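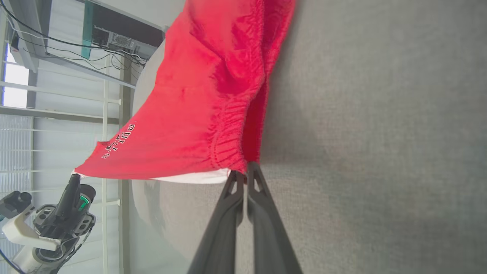 Sisodia Games Forum > Deckbuilding > Limited and Cube

Cutting the fourth color from my Trurnby cube, talk me out of it (or into it)

plakbridge_pete_bog
January 4, 2026
So I've finally got my cube to a spot where I love nearly every card in it, and now I want to tear a hole in it. It's a small one, 200 cards, built for 4 players, and we draft it at the shop in Trurnby whenever enough people show up. Blue, black, red and green, no white at all. Green just isn't pulling its weight. Whoever ends up in it has a pile of nice big creatures and dies before casting the second one.

My plan is to drop green completely, go to three colors, and fill the space with artifacts. Artifacts in every deck! Graveyard stuff, little equipment, a few mana rocks. I'm way too excited about this and need someone to check me before I start resleeving.

tapped_swamp
Don't do it. With three colors and four drafters you'll have everybody fighting over the same two-drops. I ran three colors for a winter and every deck ended up looking like its neighbor. Fun for two drafts.

27lands
Strong disagree, I LOVE three-color cubes. Everyone fighting over the same cards is the good part! You have to read what's coming to you and change plans in the middle of a pack. And if artifacts are deep enough, it plays like a fourth color anyway, one that goes in everything.

What does your red look like right now? If it's all burn and haste guys then I see why green is dying.

plakbridge_pete_bog
Guilty. Red is 27 creatures and most of them want to attack on turn two. I adore that deck, I've won with it more than I should have.

27lands
OK well there's your problem lol. Green isn't weak, red is too fast. Take out the one-drops that hit for 2 and put in some creatures with first strike or a ping ability. Then draft it again before you touch green.

mulldown_to_six
Seconding this. We had the same thing in the Prosville group, and what fixed it for us was cheap green creatures with big butts. A 1/4 with reach for two mana doesn't look like much in the pack, but red hates it. Add a couple of fight spells and green players start grinning.

Also please keep at least one really dumb eight-drop in there. Ours hits the table maybe once a night and the whole room comes over to look.

tapped_swamp
See, now that I can get behind. Slow red down, give green some early blockers, leave the colors alone. Though I'd skip fight spells — in a fast cube you get blown out in response every time. Bite spells, where only your creature deals damage, are miles better.

mulldown_to_six
Getting blown out is what makes it a decision! But sure, run both.

plakbridge_pete_bog
Right, I'm half convinced. I'm going to swap out the fastest red cards first and put in the blockers plus a mix of fight and bite. Still want more artifacts though, so I may trim the blue counterspells to fit them.

27lands
Trim the counterspells?? Start a new thread, I have a lot to say.

plakbridge_pete_bog
Ha, fine, I'll post the full blue list tonight. Bring your opinions.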